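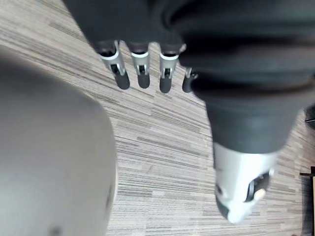

The hand over the striped carpet, from the wrist camera.

The planner said the path was clear. It had said so 41 times since lunch, and Cúc Ông had stopped reading past the word "clear."

"Look at the confidence," Bram Dekker said. He had his chair turned backward and his chin on the top of it. "It's never been this sure."

"I know. That's what bothers me."

Bram was from Gramar, which sold the planner, and he had driven down to Hekham to watch it work. Cúc was paid to run it. On her left screen was the wrist view: four fingers hanging in a row, the thumb pointing at the floor, the carpet running off at a slant behind them. On her right screen was what the planner believed about all that. It believed in the fingers. It believed in the thumb. Where the carpet was, it had put a flat brown sheet with a gap in it.

"What's the gap?" she said.

"Shadow, probably."

"It drew a gap last week, too. It called that one a stair."

"That was the old build."

"You said the old build was done."

He rubbed his chin on the chair. "It was done for what it was."

She scrolled back through the log. The planner tried 600 paths for every move and threw out all but one, and it wrote a line about why. The reasons had gotten nicer with each release. In February they'd been numbers. Now they were sentences. Selected for smooth and natural motion. Selected for safe clearance. She opened the file where the sentences came from and found there were 6 of them, picked according to which cost term came out lowest.

"These are canned," she said.

"They're summaries."

"So when it says safe clearance, it hasn't checked anything extra. It's just that the clearance term happened to win."

"People at Grusska love those," Bram said. "Their operators read them out loud to each other."

"I'm sure they do."

She set the gap aside and turned to the thing on the left of the picture, the big gray curve. It was so close to the lens it had no edge you could trust. The planner had marked it as free space. She clicked on it to be sure. Free space, the box said, in green.

"Bram, what would you call that?"

He leaned in. He took his time, which she gave him credit for. "I'd call it something," he said.

"It calls it air."

"It's inside the near limit. Anything nearer than that gets dropped. You'd get noise otherwise."

"Dropped is fine. Dropped and then painted green is a different thing. Who decided that no reading means nothing's there?"

He didn't answer. He got out his phone and typed for a while. The fingers stayed where they were on the left screen, waiting on her to press the key.

"Bakhtiari has run 3000 hours on this build," he said finally. "No contact faults."

"How do they count a contact fault?"

"The planner reports it."

She looked at him until he heard it.

"Okay," he said. "Okay, yes."

Cúc opened the map code. The line was easy to find. Somebody had started every cell at zero, and zero meant free, and a cell with no data never got changed. She added a third value and called it unknown. Then she went through the cost function and made unknown expensive, and ran the plan again without moving the hand.

It took a long time. The brown sheet came back with its gap. The gray curve came back as a blank patch with no color at all, and of the 600 paths the planner kept none.

No valid motion found, it wrote.

"Well, you broke it," Bram said.

"Maybe." She read the line again. There was no nice sentence after it. "Can you send me the old build? I want to see what it does with the same picture."

"It'll say clear."

"Send it anyway."

He turned his chair around the right way and pulled it up to the desk, and she moved her coffee so he'd have room for his laptop.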